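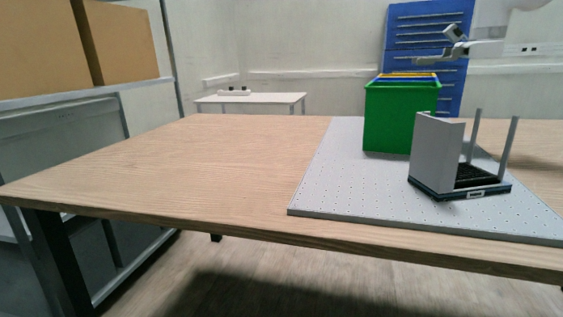 A worktable with a perforated gray plate and a green bin.

OKHOLM WINE COOPERATIVE RELEASES RESULTS OF CLOSURE AND STORAGE STUDY ON ZUKHAM WHITE

IDTON, August. The Okholm Wine Cooperative has published the results of a storage study on its dry white wine, Zukham, and will change the closure and the shipping specification for the wine starting with the next bottling. The full report is available to members, importers and restaurant accounts on request.

Zukham is made from Leka, a white grape grown on the limestone slopes north of Idton. Leka ripens late and holds its acidity well, but the finished wine is sensitive to oxygen. Buyers had reported differences in color and aroma between bottles from the same lot, most often in wine held longer than a year. The study was set up to find out how much of that difference came from the closure and how much came from storage temperature.

Study design

The cooperative set aside 3,340 bottles from a single bottling run. All bottles were filled on the same line from one tank, with free sulfur dioxide adjusted before filling. The lot was divided among three closures: natural cork, technical cork and a screw cap with a tin-lined seal. Each group was then split between two rooms, one held at cellar temperature and one left to follow the outside temperature of an uninsulated warehouse. Bottles with cork closures were stored on their sides. Screw cap bottles were stored upright and on their sides in equal numbers.

The study ran for 33 months. At each sampling point, bottles were drawn from every group and tested for free and total sulfur dioxide, dissolved oxygen, and color by absorbance. Chemical analysis was completed on 300 bottles. The tasting panel worked separately from the laboratory and received all samples in coded glasses at the same serving temperature.

Results

Storage temperature had a larger effect than closure. Wine from the warehouse room lost free sulfur dioxide faster in every closure group, and the color was measurably deeper by the second sampling point. The panel described these samples as having less citrus and more baked apple, with some bitterness on the finish. Samples from the cellar room kept the lemon, green pear and fennel notes that the cooperative considers typical of Leka.

Within the cellar room, natural cork showed the widest spread from bottle to bottle. Some cork-sealed bottles scored as well as any in the study, while others from the same case showed clear oxidation. Technical cork gave more even results, with a slow and steady loss of free sulfur dioxide. The screw cap group had the smallest spread and the lowest loss.

A small number of screw cap samples showed a struck-match aroma at the first two sampling points. The panel recorded it as slight in most cases, and it faded after the wine had been in the glass for several minutes. Bottle position made no measurable difference in the screw cap group.

The panel scored 294 of the bottles that had also been analyzed in the laboratory. The remaining six were left out of the sensory results after a fault in the coding of one tasting flight. Their chemical results remain in the report.

Changes to Zukham

Starting with the next bottling, all Zukham sold in standard bottles will be sealed with a screw cap. Magnums will continue to use technical cork, as the present bottling line does not handle a screw cap in that size. The level of dissolved oxygen allowed at filling will be lowered, and headspace will be checked at the start of each shift and after every line stop.

To reduce the struck-match aroma, the cooperative will extend aging on fine lees with periodic stirring and will make a small reduction in sulfur dioxide at bottling. A copper addition was tested in bench trials and was not adopted.

The shipping specification now requires insulated liners for all pallets leaving Idton between late spring and early fall. Each pallet will carry one temperature recorder. Importers are asked to return the recorder data with the delivery receipt. Pallets that show extended exposure to heat will be reviewed before the wine is released for sale.

Serving and storage

For current Zukham under cork, the cooperative recommends storage in a dark place at a steady temperature and drinking within two years of release. Wine under screw cap may be kept longer under the same conditions. Zukham should be served cool but not ice cold. Very low serving temperatures hide the fennel note and make the acidity seem sharper.

The wine is suited to grilled white fish, steamed clams, young goat cheese and vegetable dishes dressed with lemon or vinegar. Recent bottles may be opened 15 minutes before serving. Decanting is not required.

Further work

A second study will begin after the coming harvest and will cover the cooperative's skin-contact Leka, which is bottled unfiltered and has a higher phenolic content. It will use the same two storage rooms and will add a lightweight bottle to the comparison. Results will be published when the final sampling point has been completed.

Availability

Zukham in the current cork-sealed bottle remains available through existing distributors until stocks are sold. Screw cap bottles will carry a revised back label with the closure type and the bottling month. The front label is unchanged.

About the Okholm Wine Cooperative

The Okholm Wine Cooperative grows, makes and bottles wine from member vineyards around Idton. Its range includes dry white, skin-contact and sparkling wines made from Leka. Trade visits and tastings are by appointment.

Requests for the report, technical sheets and trade samples should be sent to the cooperative's trade office in Idton.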